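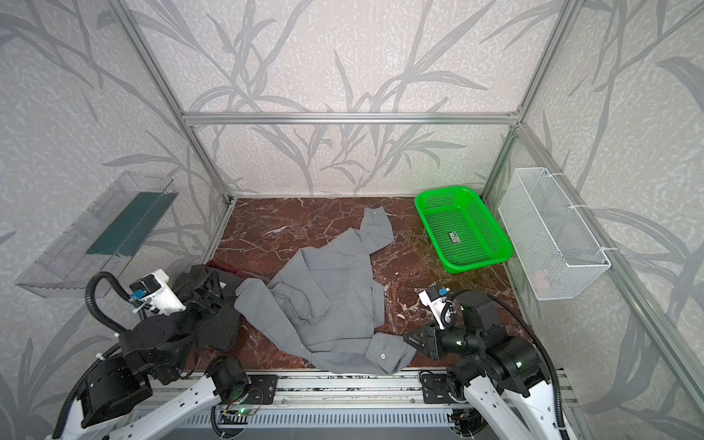 Princombe Death Notices Index
Progress report to the Mahmoud Fund, second reporting period

Status

Transcription of the first series of notices is complete. The series runs to 1,652 notices, all taken from the bound newspaper volumes held at Princombe Library. Every notice now has a record in the index, and 980 of the records have passed a second reading against the page scan. The remainder are transcribed but unchecked, and are marked as such in the database.

Work on the second series has not started. It depends on the return of two volumes from the bindery, which are now due in August.

Transcription

The rules agreed at the start of the grant have been kept with two changes. Maiden names are now entered in their own field, where before they sat in brackets after the surname. Places of death are entered as printed, with the modern parish in a separate column. Records made before the change have been converted by script and the results read through by eye. A small group in which the bracketed text was a nickname or a former married name had to be put right by hand.

Ages are entered as given. Where a notice says "in his 71st year" the phrase is kept in full and no age is worked out from it. Dates of death given only as "suddenly, on Tuesday last" are calculated from the date of the issue, and the record carries a flag to show this.

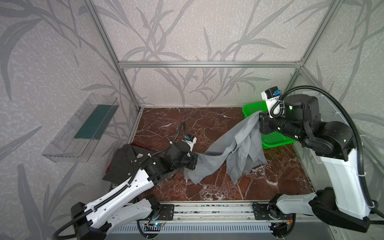 Repeat notices caused more work than the plan allowed for. Families often placed a short notice in the first available issue and a longer one the week after, sometimes with a different spelling of a forename or a changed time for the funeral. These are now held as separate records joined by a shared reference. The public search will show them together under the earlier date.

Notices of thanks and in memoriam verses remain outside the index. We have noted the page numbers of those we came across so that a later project could pick them up.

Database and search

The index has been moved from spreadsheets to Redemis. The import was run twice. The first run dropped accented letters and cut off any notice longer than the default text limit; both faults were corrected before the second run, and the record total now matches the source files.

Trideck has supplied a test version of the search page. Surname, parish and year searches work as specified. Searching by variant spelling is present but returns too many results for short surnames, and the matching rules for names of 4 letters or fewer are being tightened. Links from each record to the page scan have been set up for the first series. 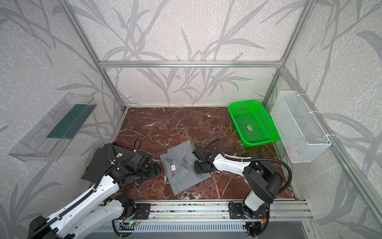

Spending

Scanning came in under budget. The saving has been moved to second reading, within the limit the grant terms allow without prior approval. No other budget heading has changed.

Risks

A further delay at the bindery would push the second series into the final period. In that case we would ask to shorten the series and keep the end date.

Next period

Finish second reading of the first series. Accept or return the search page. Begin scanning the second series once the volumes are back. Draft the guidance notes for readers, including the list of abbreviations used in the notices.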